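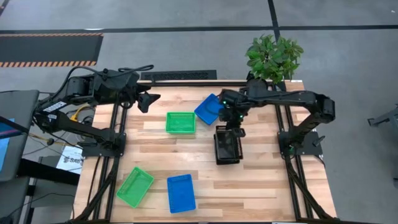
Trees keep a diary, and they write it in wood! Every year a tree grows a new layer just under its bark, a bit like pulling on another jumper over all the ones it's already wearing. In spring it grows fast and the new wood is pale. Later in the summer it slows down, and the wood comes out darker and tighter. Cut a trunk straight across and you see rings. Slice it longways into planks, though, and the rings turn into lines and stripes. Gluing lots of narrow strips side by side makes a stripy top like the one on this table, and the strips can be lighter or darker depending on which bit of wood each one came from.

My uncle Omid once took me to see a fallen oak at Nerndale. I started counting rings from the middle and got to 19 before I lost my place (I had to start again, twice). The fat rings were probably good years, with plenty of rain. The skinny ones might have been dry years, when the poor tree was thirsty.

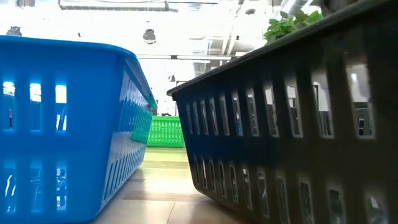 Some trees have been at it for ages. There are giant sequoias in California that lived for more than 3,200 years, so imagine counting those! Scientists don't have to chop a tree down to look, either. They use a hollow drill to take out a thin stick of wood, thinner than a pencil, and read the rings on that.

Next time you find a stump in the park, put your finger on the middle and count outwards. Go slowly!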